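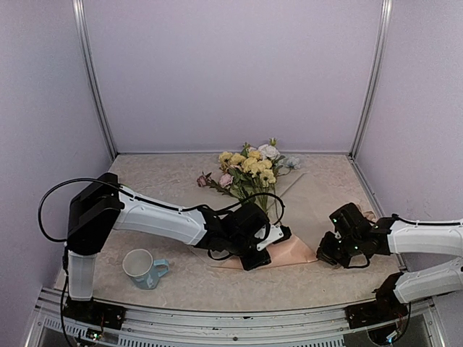
Esperanza Kapoor asked in the comments whether the Lightfoot boxed set is worth buying if you already own the first two books as ebooks, and whether the paperbacks hold up to being read in the bath. My answer to the first is probably yes. I don't read in the bath, so I can't help with the second, but the paper is thin and I wouldn't try it.

Lightfoot: The Complete Series
Paperback, 6 volumes in a slipcase
Published by Laltard
1,822 pages in total
Heat level: closed door, except book four

The Lightfoot books are small-town romances set in Pekada, a lake town with one ferry and a long-running argument over who should be allowed to dock there. Each book follows a different member of the Lightfoot family. You can read them out of order, but the ferry business carries over from one to the next and it makes more sense from the beginning.

I bought my set from Conano for $18, on sale. The regular price is higher and I would not have paid it. It was delivered on a Thursday and I finished the last book in April, reading mostly at night.

The books

Book one is the weakest. The oldest sister comes home to sell the family boathouse and finds her high school boyfriend living in it. Their big fight is over a phone message she never got, and it could have been cleared up in a minute. The dialogue is good, though, and the grandmother is a strong character who gets a lot more to do later.

Book two is better. It's a marriage of convenience between the ferry captain and the town's new dentist, and both of them have a sensible reason to go through with it. The middle is slow. There are three chapters of house painting in a row, and I skimmed the last of them.

Book three is my favorite. The middle brother is a widower with a teenage daughter, and the love interest is the woman teaching the daughter to drive. The romance takes its time and the daughter sounds like a real fifteen-year-old. I read this one in two nights and then went back to reread the chapter where the car gets stuck on the ramp.

Book four is the one with the open door scenes. They are well written, but if you bought the set as a gift for somebody who likes the others for being mild, you should know. Nothing on the slipcase mentions it. The plot is enemies to lovers, with two people bidding on the same bakery lease.

Book five is a holiday story and the shortest. It reads like an extended epilogue to book three. If you skipped book three it won't mean much.

Book six goes back to the grandmother, who finally gets her own romance, told partly in the present and partly when she was 18. I liked the older half more. The ending settles the docking argument in a way I didn't see coming, and it settled a few things about the boathouse that had been bothering me since the first book.

The set itself

The slipcase is plain cardboard with a printed wrap. One corner of mine was dented when it came. The books fit tightly, and the first few times I had to tip the case and shake it to get one out. It loosened up after a while.

Type is on the small side. I'm fine with it under a good lamp, but my eyes were tired after an hour in bed. The inside margins are narrow, so you have to press the books open, and the spine of book two has creased badly. None of the pages have come loose.

The covers were redone for this set and they match, which the original ones didn't. I preferred the old cover for book three.

There are typos. Most are dropped quotation marks, but in book two the dentist's last name is spelled two different ways, once on the same page. I checked a friend's ebook copy and it has the same mistake, so it looks like Laltard reused the old files.

Extras

There's a bonus story of 16 pages at the back of book six about the grandmother's sister. It hasn't been in any of the ebooks as far as I know. It's pleasant, and I wouldn't buy the set for it. A family tree is printed inside the front cover of every volume, including the first, and it gives away who everyone marries. Skip it if you care about that.

For Esperanza and anyone else with the first two on an e-reader: check what the remaining four cost separately. When I looked, they came to more than the sale price of the set, so the set made sense even with duplicates. At full price it would be the other way around, and I'd just buy three and six.

Rating: four stars for the stories, three for the printing.

Next up is the new Laltard Regency, if the library hold ever comes in.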